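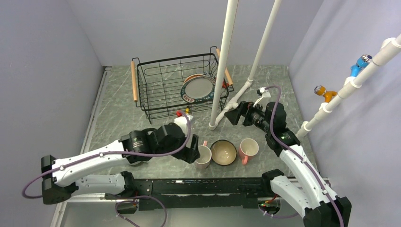
Wire dish rack with wooden handles: keep it, oil it or bin it?

Emix Home Forum > Kitchens > Washing up and storage

sarahi_a
Hello all, long-time reader, first proper thread. I've got one of those black wire dish racks with a pale wooden handle at each end and I can't decide how I feel about it. I love the look of it on the grey worktop (ours is the marbly sort with the thin veins) but I've got two problems and a half.

Problem one is plates. It's an open grid in the bottom with loops of wire up the sides, so there are no slots for a plate to sit in. Mine slide down and end up leaning on each other at the right-hand end, and the one at the back always comes out with a wet face. Problem two is the handles. I don't know if they're varnished or oiled or nothing at all, and the left one has started feeling a bit furry when I pick it up.

The half is mugs and bowls. They never seem to make it into the rack. They just sit in front of it on the worktop and my other half, Uriel, says that's where they live now.

So do I treat the handles and carry on, or get a boring plastic one with slots? Paid £20 for it in October so I won't cry if the answer is bin.

draining_bored
Don't bin it! The furry feeling is only the grain lifting. All wood does it the first few times it gets soaked. Rub it down with fine sandpaper, wipe the dust off, let it dry overnight and put some food-safe oil on. Mine's been going for ages like that.

Candela B
Seconding the sandpaper. Take the handles off first if you can. On mine they're held by little black brackets and there's a screw on the underside. Do it on the rack and you'll get oil on the wire and then fluff on the oil and then you'll hate it.

grumpyoldsink
Sorry but I'll be the one to say it. Wooden handles on a thing whose whole job is being dripped on is daft. Who picks up a dish rack by the handles anyway? It's full of crockery. You empty it where it stands. They're for the shop shelf and that's all.

sarahi_a
I do pick it up! I wipe under it every night. Slide the whole lot along, wipe, slide it back.

grumpyoldsink
With plates in it?

sarahi_a
...sometimes with plates in it.

Candela B
Ha, I do this too, and I'll defend it. If you don't lift the thing you get those rusty dots where the feet are. Sarahí, do yours have any rubber on the ends? Mine came with bare wire feet and they left marks until I pushed bits of clear tubing on. 4 pieces cut from an aquarium air line, cost me pennies.

sarahi_a
No rubber that I can find, they're just black wire. No marks so far but I'll have a look at the tubing idea because I'd be gutted if it scratched the top.

nayeli_v
Can I disagree about the plates? You don't need slots. The trick with an open rack is to use the corner. Put the first plate right up against the side wire, with the bottom edge down in a gap in the grid, and then the next one a good hand's width in front with its own gap. The trouble starts when you drop the second one against the first. They stick together, and the air can't get in.

It does depend how wide the gaps are, mind. On some racks the grid is so close that nothing grips and the plate skates off.

sarahi_a
I think that's my trouble exactly. The wires along the bottom are very close together and the ones up the sides are miles apart, so it's the wrong way round for plates whichever way you turn them! Here's how mine normally ends up, with the two I use most. 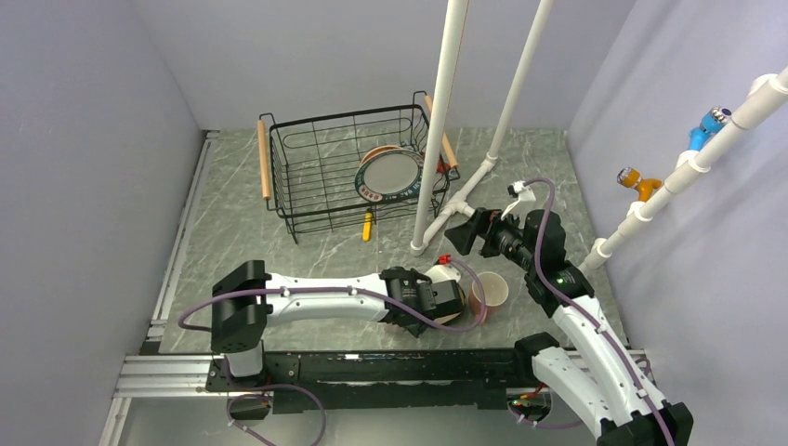
I've tried swapping them over so the orangey-brown one goes at the front and the dark green rimmed one behind, and it makes no difference, whoever is at the back stays damp. I also put them at the right-hand end out of pure habit as I'm right-handed. Would the middle be any better? I've got a feeling they'd just fall flat.

draining_bored
They will fall flat in the middle. Ask me how I know (chip out of my nan's gravy boat).

Get yourself a little wooden plate stand, the folding sort, and stand it inside the rack. Sounds like overkill but it fits, it's cheap and it matches your handles. I got one from Kakico, the kitchen shop in town, but anywhere does them.

grumpyoldsink
So now we've got a rack inside a rack. With more wood to go furry. Marvellous.

draining_bored
I knew you'd like it.

nayeli_v
Lovely plate by the way, that green with the little bits of pattern round the rim. Is it part of a set?

sarahi_a
Thank you! No, odds and ends. The green one came from my aunt and the brown is from a box somebody left outside a house up the road. I've never managed to own a set of anything. I saw a whole matching dinner service from Nagano once that I still think about, and it was £800, so I went home and used my odd ones.

Anayeli R
Coming in on the mugs, as you've all ignored the half problem and it's my favourite bit. Mugs in a flat-bottomed wire rack are hopeless. Upside down, the rim traps a little pond, and on the slant they roll. What I do is a folded tea towel in front of the rack, mugs and bowls upside down on that for ten minutes, then dry them with the dry half and put them away. Rack is for plates and pans only. Life got much easier once I stopped trying to make it do everything.

Cutlery as well. If you've no cutlery pot then bits go straight through the gaps. I used to have spoons and forks poking out at the front of mine and I'd catch one with my sleeve every single time I went past.

sarahi_a
Oh, the cutlery. Guilty. There's one with a yellow handle that's forever on the worktop by the foot of the rack. I've got a tall jar I could use? Or would that just fill up with water at the bottom and go smelly?

Anayeli R
It will go smelly, yes. Get something with holes in. I worked the kitchen at a café called Plovovar for a while and we had cutlery stood in jars, and the sludge at the bottom by closing time would put you off your tea. Handles down or handles up, didn't matter, still sludge. A pot with holes and a hook that goes over the wire is what you want.

Candela B
Check the hook fits before you buy. The top edge on some of these racks is thicker than on the sides. I bought one that fitted beautifully on the side with the wooden handle and then I couldn't get my hand round the handle.

grumpyoldsink
Which, as established, you don't need.

uriel_not_the_angel
Evening. Uriel here, the other half. I would like it noted that I put the mugs in front because there's no flat bit in the rack for them and I was told off for putting them on top of the plates. I'm happy to do the tea towel thing. I'm less happy about sanding.

sarahi_a
You've been lurking on my thread!

uriel_not_the_angel
You left it open on the laptop. Also I vote we keep the rack.

nayeli_v
Keep it, then. One more thing on the oil. Don't use olive or sunflower whatever your mum says, it goes sticky and it smells after a bit. Mineral oil or a proper board oil. Thin coat, leave it, wipe off what hasn't soaked in, same again the next day. If it's varnish under there the oil will just sit on top and then you'll know.

grumpyoldsink
That I do agree with. Test a drop on the underside first. If it beads, it's sealed, and you'd be wanting to sand right back or leave well alone. I've an old beech thing here done with board oil, 70 years old if it's a day, and it's smooth as you like. It doesn't live next to the sink though. I'll leave that there.

sarahi_a
Right, did the drop test just now. It soaked in on the left handle and sat there on the right one! Is that normal? Same rack, same wood as far as I can see.

Candela B
Left one probably gets more of a battering. Which side do you wash up on?

sarahi_a
Left. Oh.

draining_bored
Mystery solved. Sand both so they match, oil both, and turn the rack round every so often so they wear the same.

sarahi_a
Will do. I've found the sandpaper and the brackets do have a screw underneath, Candela, a tiny one, so I need to find a screwdriver that fits. Plate stand is on the list and so is the pot with holes. Has anyone got a link for one with a wide hook?

Anayeli R
I'll measure mine in the morning and post it up.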